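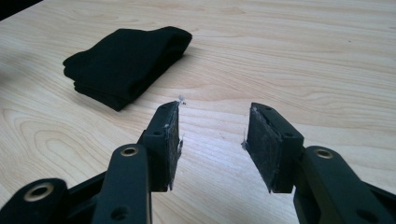
**Household Textiles, Unit 2: Folding Small Things**
Handout, revised September 24, 2024

Bring this to the practical. Last June a good third of the class left theirs on the bus, and the folding that followed was of a free and expressive kind.

## Where we are

Unit 1 dealt with washing and drying. You should by now be able to read a care label without sighing. Unit 2 takes up the moment when the laundry is dry, the basket is full, and everyone in the house has remembered something urgent in another room.

We begin with small items: socks, dishcloths, napkins, handkerchiefs, the thin scarf you keep meaning to wear. Students ask every year why we don't start with shirts. A shirt has a collar and a button line to tell you where the middle is. A dishcloth tells you nothing. If you can get a square corner out of a tired dishcloth, the shirt will feel like a paid vacation.

## The surface

Fold on a table. A bed gives under your hands, and so does a couch, and the fold you pressed into the cloth has sprung halfway open by the time you reach for the next piece. An ironing board is too narrow for anything you'd want to turn around.

Bare wood is my preference. It's firm, it has a little grip, and pale wood is kind to the eyes when you are working with dark cloth, which in most households is most of the cloth. Black on a dark tabletop is folding by rumor. If your only table is dark, put a light sheet over it and pull the sheet tight.

Wipe the table first. Crumbs travel.

One warning about wood grain. It is handsome and it is no help. Boards cut so that the grain swirls and arches will coax your eye into lining up an edge with a curve, and you'll get a parallelogram. Line up with the table edge or with the cloth itself. If you work at an angle to the table, as plenty of people do without noticing, then trust only the cloth.

## Terms used in this unit

**Fold edge.** The closed, rounded side, where the cloth turns back on itself.

**Open edge.** The side where you can see separate layers. Hems usually end up here and make it thicker than you planned.

**Half.** One fold down the middle. There will be arguments over where the middle is.

**Third.** One side in, the other side over it. Harder than halves and better for anything that has to stand up in a drawer.

**Lift.** Any corner or end that won't lie down. It is the most common fault in dark knits and the one we'll spend the most time on.

**Packet.** The finished piece, provided it stays finished when you let go.

## Method A: the flat sock fold

We don't ball socks in this course. I know your family balls them. So did mine. Turning one cuff down over the pair pulls the knit every time you do it, and the cuff that does the holding ends up wider than its partner. You then own a pair of socks that are related by marriage.

1. Lay both socks flat, heels to the same side. If the heel has worn so soft that it has no opinion, use the toe seam.
2. Put one directly on top of the other. Match the toes first and let the cuffs fall where they like.
3. Smooth from the toe toward the cuff with the side of your hand. Once is enough. Going back and forth stretches the knit and you start again.
4. Fold the toe end in by a third.
5. Bring the cuff end over it.
6. Turn the packet so the fold edge faces you, press with a flat palm, and take your hand away.

Step 6 is the test. Take your hand fully away. Hovering is not folding.

For ankle socks, skip the thirds and fold once in half. There isn't enough sock for anything grander.

## Method B: the cloth fold

For dishcloths, napkins and anything else with four corners, or with what were four corners before the dryer got to them.

1. Lay the cloth face down. If you can't tell which side is the face, pick one and be loyal to it.
2. Tug the two short sides gently away from each other, then the two long sides. You're correcting the shape. Don't haul.
3. Fold in half, matching corners before edges.
4. Fold in half again in the same direction for a long packet, or across it for a square.
5. If the hem is bulky, stop one finger's width short of it on the final fold so the hem isn't lying on top of itself.

A long packet suits a shallow drawer. A square suits a shelf. A cloth fold that looks good on the table and doesn't fit where it's going is a hobby.

## Dark fabric: a short complaint

Most of the trouble in this unit comes from black things. Black cotton hides its own creases until you catch it from the side. Layers vanish into each other, so you pick up two when you wanted one. Lint, on the other hand, shows up beautifully.

What helps:

- Work with the light coming from one side. Overhead light alone flattens dark cloth, and you'll miss the ridges.
- Check the fold edge by touch. Run a fingertip along it. The layers should feel like a low step, with no lump in the middle.
- Look at the shadow along the side of the packet. An even shadow usually means it's lying flat. Where the shadow widens, there's a lift.
- Pair black socks before folding anything. Put them side by side at a window. Under a kitchen bulb, navy is black, charcoal is black, and you'll go to an interview in one of each.

## Lifts, and what to do about them

A lift has three usual causes.

The first is a twist in the knit. The sock or cloth dried crooked and wants to go back to the shape it dried in. Shake it out hard, lay it flat again, and give it a minute under a heavy book. Any book will do. The previous edition of our own textbook is excellent for this and has finally found its audience.

The second is uneven layering. If one layer is longer than the other, the long one curls over the end and takes the packet with it. Unfold completely. Don't poke the long bit back inside with your finger. Everyone pokes it back inside, and it comes out in the drawer.

The third is too many folds. Each fold adds thickness at the turn, and past a certain point the cloth would simply prefer not to. A small item rarely needs more than two. If yours has four, you've made a cushion.

A slight taper toward one end is acceptable in socks, because feet are like that. It isn't acceptable in a napkin.

## Drawers

Stand packets on their fold edges, in a row, so you see one from each pair when you look down. Stacking is fine for cloths and bad for socks, as the bottom of a sock stack becomes a museum. We have all got a pair down there from a former job.

You don't need to buy dividers. The class once compared the Dorkano drawer insert with a shoebox lid, and the lid did well enough that I've stopped bringing the insert in. The Kilteo fabric bins are soft-sided and lean when half empty, so use them only if you mean to keep them full. If you already own either, wonderful, carry on.

Leave slack. A row packed tight enough to stand on its own will come out four packets at a time when you want one.

## For the practical

We meet in the Rutherford Room, the one with the long tables. Tables get wiped before you sit down and again before you leave.

Bring:

- a pair of dark socks, clean, and I do mean clean
- a dishcloth or napkin that has been washed many times (new ones fold too easily and teach you nothing)
- one small item you've given up on
- this sheet

You'll fold each piece, set it down, and step back from the table. Your neighbor will then pick it up with one hand, carry it to the next table and put it down. If it's still a packet when it lands, it counts. Fitted gloves, dolls' clothes and anything with a drawstring may be brought under "given up on," but I reserve the right to agree with you.

Marking is the same as in Unit 1. Squareness and holding together carry most of it. Speed carries none, though somebody always finishes early and looks around for applause.

## Reading and practice

Read the chapter on knits in the course pack, up to the diagrams. The diagrams are from the Gasia pattern booklet and show a left-handed folder throughout, which is a joy for the left-handed and a puzzle for the rest of you. Hold the page up to a mirror if you get stuck.

At home, fold ten small items a day until the practical. Use the same table each time if you can. Then leave one packet out overnight and see what it looks like at breakfast. Some relax, some curl, and some get worn by a member of the household who wasn't told about the experiment. Write down which.

Unit 3 is fitted sheets. Rest up.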